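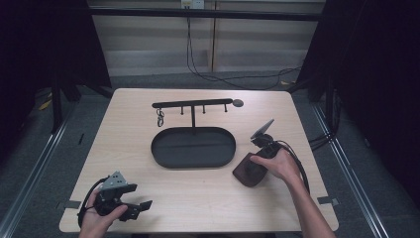
A **jewellery stand** is a small piece of household furniture on which necklaces, bracelets, rings and similar items are kept when they are not being worn. It differs from the jewellery box in that everything on it can be seen, including the dust. Most stands are made for a dressing table or chest of drawers, though a good many end up in bathrooms, where they do the jewellery no favours.

## Forms

The commonest form is the *T-bar*, an upright post with a crossbar at the top. Chains are laid over the bar or hung from pegs beneath it, and the foot of the post is often widened into a tray. The tray is meant for rings and earrings. In practice it also collects hair grips, foreign coins, spare buttons and the small key that fits nothing in the house.

The *tree* has branches instead of a crossbar and holds more, at some cost to sleeves. The *bust*, a padded neck and shoulders without a head, was borrowed from shop windows and is still more at home there. The *hand*, usually upright with the fingers spread, is sold for rings and is widely bought as a present by people who do not have to sleep in the same room as it.

Revolving stands appeared in department stores before they reached the home. A full one can hold 20 necklaces, and will turn freely until the first two of them meet.

## History

People have hung beads on whatever was nearest for as long as there have been beads, and for most of that time the nearest thing was a nail. Purpose-made stands are a much later idea. They depend on a household having more jewellery than it can wear at once, a safe room to leave it in, and a flat surface not needed for anything else.

The ring stand came first, generally as a china dish with a short spike or a few stubby branches in the middle, sold as part of a dressing-table set along with a comb tray and several lidded pots whose purpose was vague even then. The necklace was left out of these sets and stayed in its case.

Cheap costume jewellery changed matters. A single string of good pearls can live in a box, but a dozen strings of glass ones cannot do so without becoming a single string of a different kind. Makers of kitchen wirework, who already knew how to hang mugs, were quick to see the opening. The Gaillard works began by shortening its mug tree and painting it gold. Its catalogue listed the result as item 447, between a toast rack and a device for drying gloves, and described it as "suitable for the younger lady or for cups".

Its rival Predano answered with a folding model for travellers. The hinge was much praised in the trade press and much less so by anyone who had packed it in a suitcase. The firm withdrew it after 600 had been made, and surviving examples are now collected, mostly in the folded position.

## Design

The main difficulty is height. A stand must be taller than half the length of the longest chain it is to carry, or the pendant will lie in the tray and the chain will slump. Long fashion chains have beaten most stands on the market, and owners get round this by looping them twice, which brings back the knots the stand was bought to prevent.

Balance is the second difficulty. Heavy pieces hung all on one side will tip a light stand, and a weighted base adds to the price and to the postage. Kuton, a maker of shop fittings, solved the problem with a cast foot heavy enough to crack a glass shelf - its later models came with a felt pad and a printed warning.

Pegs are normally spaced evenly. Hiveo sold a bar with 8 pegs set at varying distances, on the grounds that necklaces vary too. Buyers took it for a fault and sent it back.

## Care and drawbacks

Silver left in the open air tarnishes faster than silver kept in a closed drawer, and pearls and some coloured stones should not stand in direct sun. Bare metal pegs can scratch soft finishes, so better stands are coated or covered. Strung beads should not be hung for long periods at all, as the thread stretches under its own load. This last point is made in nearly every book on the care of jewellery and ignored by nearly every stand.

## See also

- Hat stand
- Jewellery box
- Mug tree
- Nail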